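Ollar hand-held gripper
Supplied by Brokik

Product page last revised October 27, 2023

The Ollar is a two-fingered gripper that a person holds and works by hand. A camera on the tool records what the fingers do, and the footage is used to train robot arms on household jobs. No arm is needed while recording.

Each finger carries a square printed marker near its inner side, in view of the camera. Our software reads the two markers to work out how far the gripper is open. The wide lens bends straight edges towards the rim. A calibration file for each unit is included and should be loaded before the first session.
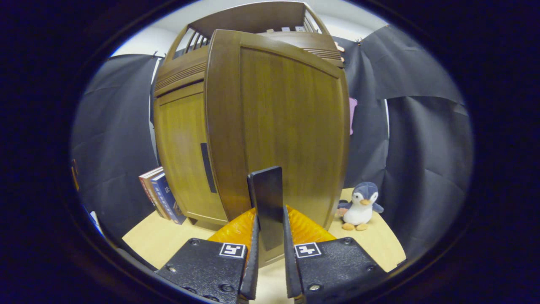
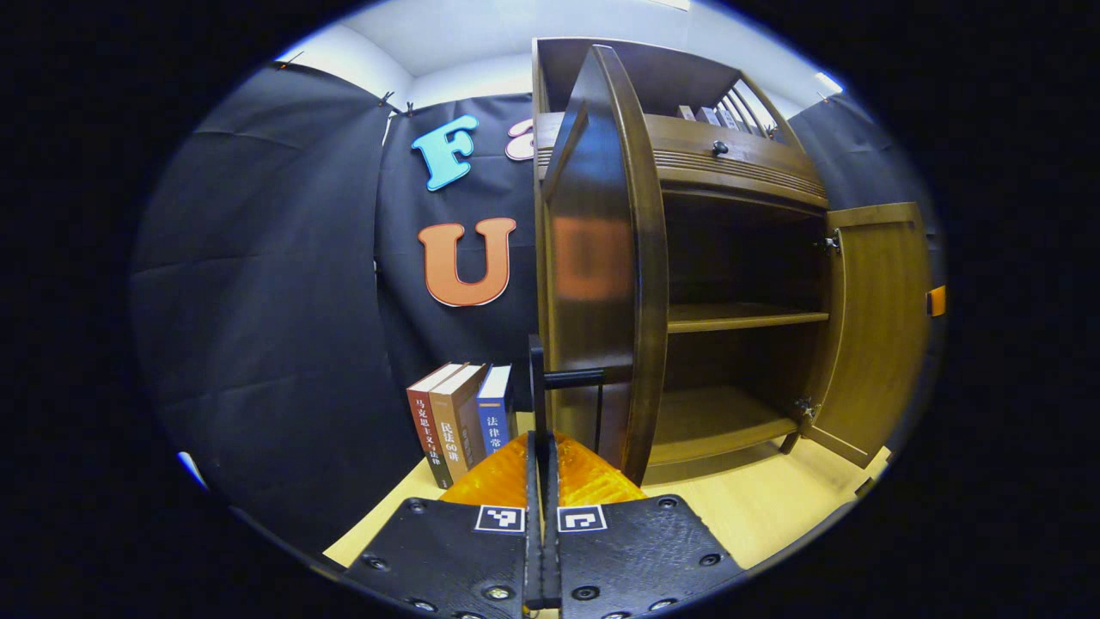
Door work on a wooden cabinet, with books standing to its left.

Doors are harder on a gripper than cups or boxes. The hand has to follow the swing of the hinge, and a stiff finger tends to slip off a thin edge. The finger pads can be changed with a small screwdriver, and a spare pair is in the case. Check the screws every 200 recordings.

Burgi Ortner ran the September trial at Larnadia and logged 183 door openings over the course of it. Her notes on grip angle are in the manual, along with a page on cleaning the lens.

In the case: gripper, camera, one spare pair of pads, charger, two-metre cable, manual.

Recording time: 33 minutes per battery
Storage: nearly 3,000 short clips on the card supplied

Orders and repairs are handled by Aurelia Bühler at Brokik. Please give the serial number, found inside the lid of the case, when you write.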